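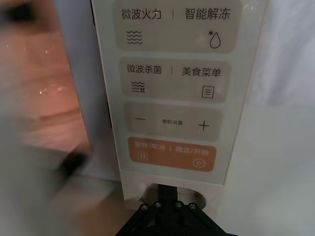 ## Microwave door, teleop demos — 2024-03-24

Wrist view at the round opening under the panel, finger against it. Keeping this one at the top of the entry because most of today's arguing was about what the wrist camera gives the policy at this point, and what it doesn't.

Plan was 42 clean demos of the door task, leader arm only, no hand guiding. Kai Buschmann drove the first block, I drove the second, Zinhle Kruger reset between runs and kept the reject list. We got 30 I'd be willing to train on. Kai would say more. He counts a demo as good if the door ends up open. I don't, if the operator spent half of it hunting.

### What bothers me

1. At contact, the finger and the bracket hide part of the ring. What's left of the rim is pale off-white on white housing. I can find it because I know it's there. I'm not convinced a network trained on 30 of these will.

2. The operator is not working from this view. Kai watches the side monitor and leans over to look at the real thing when he gets close. So the demos contain decisions made from information the policy never sees. We had the same problem with the drawer at Tarnport and spent two weeks blaming the learning rate.

3. No force in the log. The wrist picture for "touching" and the picture for "pushing hard" may be close to identical. Riaan Mthembu says the motor current will carry it. Maybe. I'd like to see a plot before I believe it.

4. The orange button sits above the opening, and its right half is confirm/start (确定/开始), left half pause/cancel (暂停/取消). A finger that comes in too high has a real chance of hitting one or the other. We have no demos of recovering from that, and I don't want the first one to be recorded by the policy.

5. The window glows orange with little bright specks on it, and it fills a good part of the left side at this pose. Great landmark, which is exactly the worry. If the policy learns "go where the orange blur is on the left," it will fall apart the first time the cavity looks dark.

### Labels

Karabo Dlamini wants language instructions attached per episode, with the button names in them: smart defrost (智能解冻), sterilization (微波杀菌), food menu (美食菜单) and so on. Fine for the button tasks later. For the door task I'd leave it at "open the microwave" and not pretend the model is reading the panel. Loan Trịnh checked my translations and fixed one; 微波火力 is microwave power, I had written "heat level."

Also noticed while labeling: most keys are split in two by a thin divider, so "press the second button" is useless as an instruction. Has to say left or right half. The plus/minus bar is its own case, with 参数设置 in tiny faint print in the middle. I wouldn't count on that print surviving the downscale.

### Teleop notes

- Leader arm still has slop in the last joint. Kai compensates without noticing, I overshoot. You can tell our demos apart from the trajectories alone, not a good sign for mixing them.
- Tried slowing the follower for the final approach. Cleaner contact, but every episode got long and boring and Zinhle had to trim the waits. Episode cap is 800 steps and two of mine ran into it.
- Checked the four screws on top of the gripper face again before the second block. No change from the last check.

### Next

- Replay five of the good demos open loop, fixed start pose. If replay can't open the door, stop collecting and fix calibration first.
- One block with the operator restricted to the wrist feed. Kai thinks this is cruel. I think it's the only fair test of the camera position.
- Vary the cavity light on half the episodes.
- Riaan: current plot, contact vs. full push.

The Pretorius people quoted us 72 percent on their own appliance set and want ours to compare by June. I asked what they counted as a success and haven't had an answer.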